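Ticket 223: Nächtlicher Export aus Lotora bricht ab, Etiketten fehlen morgens
Kategorie: Anwendung / Datenübergabe
Standort: Merimer, Lager
Priorität: hoch
Eröffnet: Samstag, 22. Juni 2024
Status: gelöst, unter Beobachtung

Fehlerbild laut Meldung

Der Export der Versandaufträge aus Lotora startet nachts wie geplant, wird aber nicht fertig. Im Protokoll steht "Fehler 601: Zielpfad nicht erreichbar". Die Auftragsliste in Trundis ist am Morgen unvollständig, das Lager kann für einen Teil der Sendungen keine Etiketten drucken. Startet man den Export tagsüber von Hand, läuft er durch. Am Wochenende tritt der Fehler ebenfalls auf. Drucker und Etikettenrollen wurden vom Lager schon geprüft, daran liegt es nicht.

Umgebung

Lotora läuft auf dem Anwendungsserver im Büro. Die Exportdatei wird auf eine Freigabe geschrieben, die auf einem Tower im Lager liegt. Von dort holt sie Trundis ab. Das Dienstkonto für den Export ist seit der Einrichtung unverändert, das Kennwort läuft nicht ab.

Schritt 1: Datenträger ausschließen
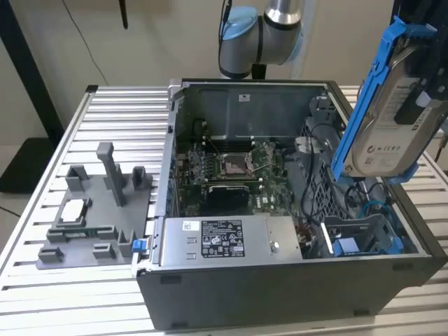 Fehler 601 kam bei Merimer schon einmal vor, damals war das Dateisystem auf der Freigabe beschädigt. Deshalb zuerst die SMART-Werte und das Dateisystem geprüft, beides ohne Befund. Freier Platz ist reichlich vorhanden. Bitte künftig in der Geräteliste mit eintragen, welche Einbauform verwendet wird: 3,5-Zoll-Platten im blauen Kunststoffrahmen führen wir dort getrennt von den losen Platten. In der Liste stand bisher nur "HDD", damit kann beim Nachbestellen keiner etwas anfangen. Für diesen Fehler ist es ohne Bedeutung.

Ergebnis: Datenträger in Ordnung, weiter mit Rechten und Netz.

Schritt 2: Rechte und Pfad

Mit dem Dienstkonto am Anwendungsserver angemeldet und eine Testdatei auf die Freigabe geschrieben. Funktioniert über den Rechnernamen und über die IP-Adresse. Umbenennen und Löschen geht auch. Der Pfad in der Lotora-Konfiguration stimmt mit der Dokumentation überein, keine Leerzeichen am Ende, keine alten Laufwerksbuchstaben.

Virenscanner auf beiden Seiten geprüft. Die geplante Prüfung liegt am Mittag und überschneidet sich nicht mit dem Export.
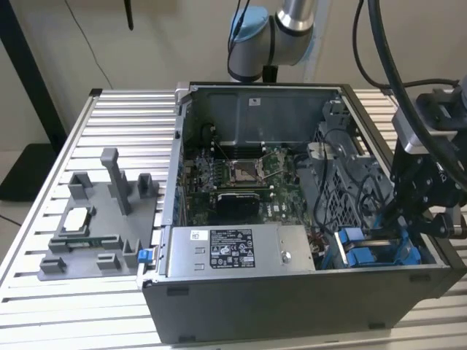
Offener Tower in Seitenlage, CPU-Sockel unbestückt, Bügel hochgeklappt.

Schritt 3: Nachtlauf mitgeschrieben

Protokollstufe in Lotora auf "ausführlich" gestellt und auf dem Anwendungsserver ein kleines Skript eingerichtet, das den Zielrechner fortlaufend anpingt. Auswertung am nächsten Morgen:

Export startet planmäßig.
Erste Teildatei wird geschrieben, keine Auffälligkeit.
Danach Wartezeit, weil Lotora die Bestände neu berechnet.
Ping-Antworten bleiben aus.
Lotora will die zweite Teildatei schreiben: Fehler 601.
Ein Wiederholungsversuch, gleicher Fehler, Abbruch.

Zwischen dem letzten Schreibzugriff und dem ersten fehlenden Ping liegen 900 Sekunden. Tagsüber kommt das nicht vor, weil Trundis in kurzen Abständen auf die Freigabe zugreift. Nachts ist diese Abfrage abgeschaltet. 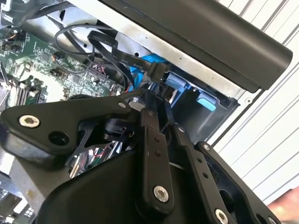
Ursache

Im Energieplan des Zielrechners war der Standbymodus nach 900 Sekunden aktiv. Der Wert kommt aus der Gruppenrichtlinie "Quispe Arbeitsplätze". Der Rechner war nach der Umbenennung in die falsche Organisationseinheit verschoben worden und hat seitdem die Einstellungen für normale Büroplätze bekommen. Die erste Teildatei ging noch durch, die zweite traf auf einen schlafenden Rechner.

Der Zeitpunkt der Umbenennung passt zur ersten Meldung aus dem Lager.

Maßnahmen

1. Rechner in die Organisationseinheit für Server und Freigaben verschoben.
2. Richtlinien neu geladen und mit gpresult kontrolliert. Der Energieplan steht jetzt auf "nie".
3. Energiesparoption der Netzwerkkarte im Gerätemanager abgeschaltet.
4. Export von Hand mit künstlicher Pause getestet, beide Teildateien vorhanden.

Hinweis zur Kontrolle: powercfg /requests hilft hier nicht weiter, der Befehl zeigt nur, was den Standby gerade verhindert. Aussagekräftig ist das Systemprotokoll, Quelle "Kernel-Power".
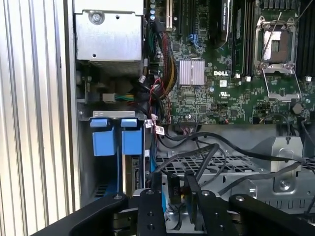 Dort waren die Übergänge in den Standby für jede fehlgeschlagene Nacht eingetragen, jeweils passend zum Abbruch in Lotora. Seit der Umstellung gibt es keinen neuen Eintrag dieser Art. Zwei Nachtläufe sind vollständig durchgelaufen, das Lager bestätigt vollständige Auftragslisten in Trundis.

Offene Punkte

Protokollstufe in Lotora wieder auf "normal" stellen, sonst läuft das Protokollverzeichnis voll.
Ping-Skript entfernen.
Geräteliste ergänzen, siehe Schritt 1.
Anleitung zum Umbenennen von Rechnern um die Prüfung der Organisationseinheit erweitern.

Ticket bleibt bis Juli auf Beobachtung. Bei erneutem Fehler 601 bitte hier antworten und das Exportprotokoll anhängen, kein neues Ticket eröffnen.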